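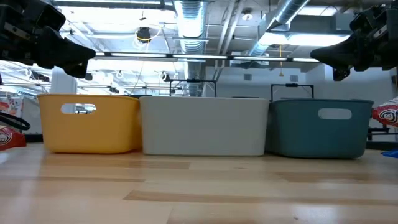
Notmont Community Help: Kitchens and Cupboards Team

Sorting crisps and snack bags into bins without it ending in tears

I look after the snack table at the Notmont club. We have three open bins, one yellow, one teal and a paler one in the middle, and a steady supply of bags in every colour a marketing department could think of. My system so far has been to drop everything in the nearest bin and act surprised later. Is it better to sort by flavour, by size or by date? And do the bags go in flat or upright? We get through 194 bags in a busy month, so I'd like something that survives contact with the members.

Posted by plositz_pantry

Go by date. Flavour sorting lasts until the first person wants cheese and finds onion, then it's a free-for-all. Before anything goes in a bin, spread the bags out on the table and turn a few over, as the small print is usually on the back.

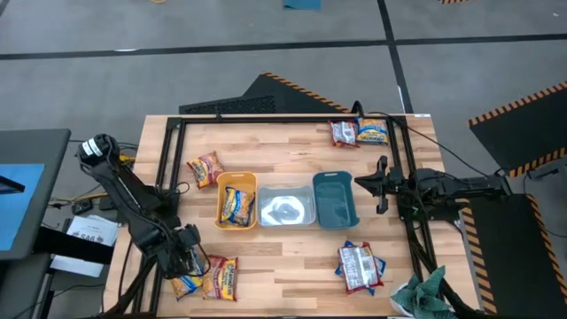 Once they're out, put the ones with the least time left in the bin people reach first. Ours is the yellow one, for no reason except that it's nearest the kettle. Longest dates go in the far bin. The middle bin is for odds and ends, and if you leave it empty some weeks it'll do no harm. I check the lot every 6 weeks, or when I remember.

As for flat or upright, upright if the bin is deep enough. Flat bags get sat on by other bags and you end up serving crumbs.

Posted by Bíró

Agree about upright. Bins with a handle slot are handy too, as you can get a peek at what's in there without rummaging. 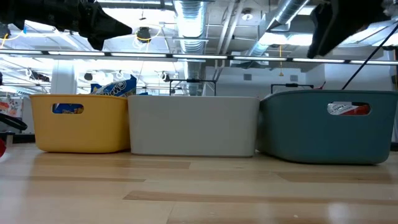
Yellow and teal bins with bags in, slots facing out

Don't fill past the rim by much, or the top one goes on the floor every time somebody walks past with a tray.

Posted by tin_lid_2950

just buy one big bin. we did at Premix and it's fine. can't find anything but it's fine

Posted by stillhungry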